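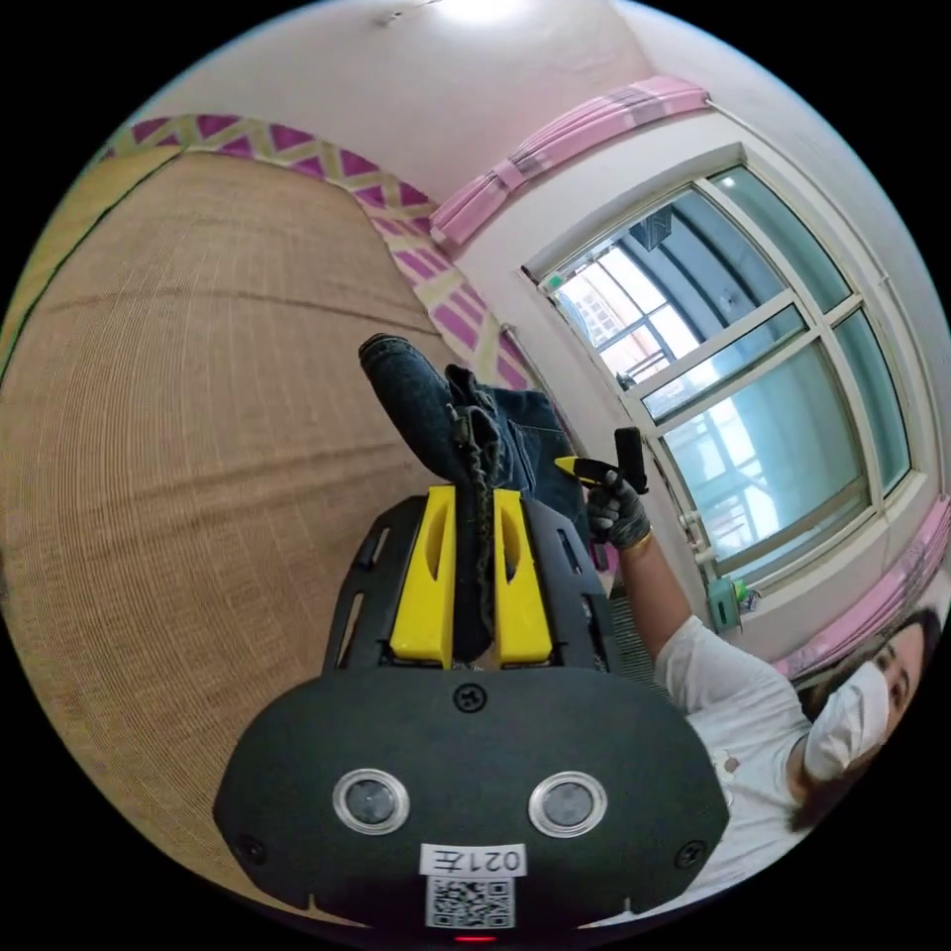 Erken Garments: data card

Erken Garments is a set of demonstrations of people handling clothing with hand-held grippers, recorded in homes in Uvthorpe. It was put together to train and test Leckie, our policy for two-handed garment work, and is released so that others can check the results or train on the same data.

Contents

The set has 981 demonstrations. Of these, 727 are in the training split and the rest are held out. Tasks are picking up, turning right side out, folding and hanging. Garments include jeans, T-shirts, towels and children's pyjamas. Jeans are the hardest category by a fair margin - the cloth is stiff and a leg that starts out twisted tends to stay twisted.

Each demonstration has:

wide-angle colour video from each gripper
gripper pose, one track per hand
finger opening, in millimetres
a task label and a garment label
a success flag, set by a second annotator

Collection

Demonstrators worked in their own colour of choice for gloves and clothing and were not asked to tidy the room first. Curtains, windows and wall hangings are left as they were. Grippers are labelled left and right with a number and a character, and the label is copied into the metadata under "unit". Lighting varies a lot, and several rooms have both daylight and a ceiling light on.

Splits

The test split is by home. No room in it appears in training. An earlier release split by garment, and scores from it can't be compared with these.

Results

Leckie was run on 562 trials with a fixed two-arm setup. It did well on towels and T-shirts and poorly on jeans, mostly from grasping a single layer at the hem. Per-category tables are in results/ along with the Prokura baseline.

Known problems

Pose drifts in 16 demonstrations where a garment covered most of the view. They are flagged and not removed.
Faces can appear in the wide view. Please don't try to identify anyone.
Left and right were swapped in the first November upload. Re-download if yours has no "unit" field.

Licence

Non-commercial research use only. See LICENCE.txt.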